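Miroir de coiffeuse blanc à décor de rose : nettoyer sans abîmer le filet doré ?

Posté par Aranka Bozsik le 30 avril
7 réponses suivies · 25 partages

Bonjour,

J'ai acheté pour 70 euros une coiffeuse d'occasion avec son miroir ovale. Le vendeur la disait « ancienne, style Louis XV », ce dont je doute fort. Le cadre est blanc crème, épais, avec une rose et des feuilles en relief sur le bas, et un filet doré très pâle qui suit les tiges. Dans les creux, ça tire sur le gris. Poussière ? Vieille cire ? Patine appliquée exprès par le fabricant ? Je n'en sais rien et je préfère demander avant de frotter.

On m'a recommandé la crème Skavelach, « sans danger pour toutes les dorures ». Quand un produit est sans danger pour tout, j'ai tendance à reposer le flacon. J'ai lu aussi le coup du vinaigre blanc, du bicarbonate, et même de la mie de pain. Est-ce que quelqu'un a réellement essayé quelque chose sur ce genre de meuble, ou est-ce que tout le monde recopie la même page ?

Aranka

Réponse de Jenő Kocsis
25 personnes ont trouvé cette réponse utile

J'ai retapé pas mal de meubles de ce style pour un dépôt-vente de Lumham, et je commencerais par oublier le mot « dorure ». Sur les coiffeuses vendues comme ça, le doré est presque toujours une peinture passée au pinceau fin, parfois sans vernis par-dessus. Une crème pour dorure n'a rien à y faire. Le vinaigre non plus.

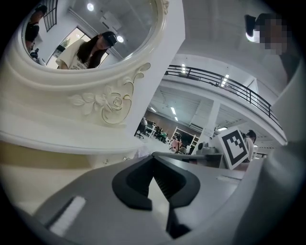

Le filet doré se teste avant tout le reste, avec un coton-tige à peine humide, sur un bout de tige qu'on ne remarquera pas. Si le coton ressort jaune, on arrête là et on se contente d'un pinceau sec. Sur un miroir comme celui-ci, je commencerais par les feuilles sculptées, et je garderais pour la fin les fines tiges qui remontent vers le verre : le trait y est déjà léger, il n'y a pas beaucoup de matière à perdre. Les bandes lisses et brillantes du pied, en revanche, supportent en général un chiffon microfibre humide et une goutte de savon neutre.

Pour le gris dans les creux, un pinceau plat à poils doux et de la patience. Si ça ne part pas au pinceau, c'est peut-être une patine d'origine – et dans ce cas je la laisserais. J'ai vu des gens décaper une rose pendant tout un week-end pour finir avec un relief tout blanc qui ressemblait à du dentifrice.

Et ne pulvérisez rien sur le verre. Le produit coule derrière, passe sous le cadre et attaque le tain. On met le produit sur le chiffon.

Réponse de marlotte_b
2 personnes ont trouvé cette réponse utile

Moi j'ai tout fait à la lingette Suston et c'est nickel, je vois pas pourquoi se compliquer la vie. Bon le doré a un peu pâli mais je trouve ça plus joli

Réponse de Juntunen
7 personnes ont trouvé cette réponse utile

Un doré qui pâlit, c'est un doré qui s'en va, désolé marlotte. D'accord avec Jenő dans l'ensemble, avec une réserve sur le savon : certains blancs crème brillants sont des laques bon marché qui deviennent mates dès qu'on insiste. Essayez à l'arrière du pied d'abord, et attendez le lendemain pour juger.

Quant au style Louis XV, retournez le miroir. Un dos en aggloméré avec des agrafes règle la question. J'ai vu une annonce à 2,000 euros pour un modèle de catalogue, alors à 70 vous n'avez pas été volée, mais ne payez personne pour une expertise.

Commentaire d'Aranka Bozsik

Dos en aggloméré, agrafes comprises. Coton-tige testé sur une feuille du bas : légèrement jaune. Ce sera donc le pinceau sec, et le gris restera où il est. La crème Skavelach aussi, au magasin.

3 commentaires masqués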